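# The Pads Are Not a Detail

*Sunday, March 26, 2023*

I look after one laundry cell at Evmont. It has a two-finger gripper with a small camera near the wrist, a second camera that does not move, a dark mat, and containers for the cloth. Other people write the programs. My work is what remains: the fingers, the pads, the mat, the cables, and the morning check before the others come in.

I want to defend an opinion which is not popular in our building. When a cloth cell begins to fail, we should look first at the surfaces that touch the cloth, and only after that open the software. We do the opposite almost every time, and I think it costs us weeks.

Last November we had such a case. The cell began to lose small cloths by the corner. Over two days it dropped 15 of them, and the log showed nothing strange. The gripper closed, the position was good, the force was good. So the discussion went where it always goes, to the grasp point and the camera calibration. Two colleagues recalibrated everything, and the next day it dropped cloths again. When I finally was allowed to take the fingers off, the left pad had a shine on it like an old coin. I changed both pads in 11 minutes. Until then, the pair had done 876 cycles after the last change, and our plan at that time did not say anything about cycles. It said "when worn".

"When worn" is not a maintenance plan. It asks a tired person to have an opinion about a piece of rubber.

What I do now is simple, and it takes me less time than coffee. I put a light cloth on the mat, I let the gripper take one corner, and I look at the wrist camera before anything moves.
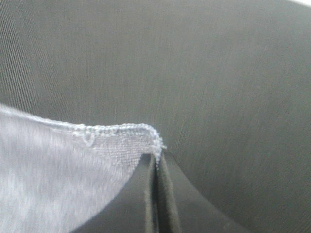 *Corner check: hem closed between the fingers, seen from the wrist.*

I look at the place where the hem goes into the gap. A hem is thicker than the rest of the cloth, and this is why I want it there. If the pads are good, they hold the stitched edge and also the thin fabric beside it. If they are worn, they hold only the thick part, and the cloth can turn around it like a door on a hinge. On the picture alone I cannot tell the difference, I admit this. So after looking I pull the far end of the cloth with my hand, softly, five times. If the corner creeps even once, the pads go in the bin.

My colleague Trinidad Sison does not agree with me, and she has good arguments. She says that a robot which needs fresh pads to pick a cloth is a weak robot, and that the program should learn to live with some wear. In a real laundry, she says, there will be no person who pulls the corner every morning. I respect this. But to learn to live with wear, you must first know how much wear you have. If I do not write down the state of the pads, her good days and bad days are mixed together, and she will adjust her program against a thing that is on my bench, not in her code.

There is also the question of cost. The pads we buy from Lultell are not cheap, and some people think I change them like socks. I keep the old ones in a tin with the date on each pair. When somebody complains, I open the tin and let them rub their thumb on two pairs. This usually ends the conversation - or at least moves it to another room.

The floor deserves the same attention. I clean the mat with a dry brush, never with the spray we use on the benches, which I believe leaves a film that the cloth then carries to the pads. And I look at every piece of tape. A heavy knit can be swinging between two containers in one moment and dragging its sleeve on the ground in the next. A tape end that has lifted will catch wool very happily. 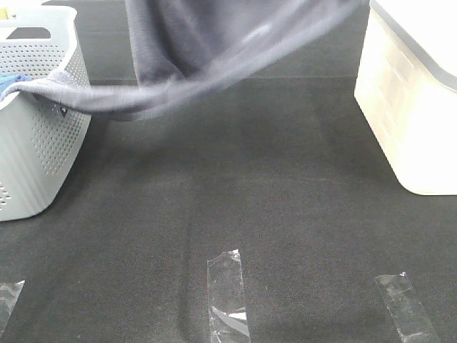 ## What I would write in the plan

If Bañez, who keeps our maintenance plan, gives me half a page, it will say this:

- Change both pads together, never one.
- Count cycles and write the number on the sheet, also on days when nothing failed.
- Do the corner check with the same cloth every time, and wash that cloth.
- Press down every tape end on the mat. Replace a strip if its end does not stay flat.
- After a drop, photograph the pads before touching the calibration.

The last point is the one I will fight for. Calibration changes the cell, so after it you cannot go back to the morning of the problem. A photograph changes nothing and can be thrown away.

I do not know if my numbers are good for another cell. Our friends at Stevside run mostly towels, and towels are rough on pads in a way that I have not studied. They may need to change sooner than we do. I have asked them to send me a used pair with the cycle count written on the bag.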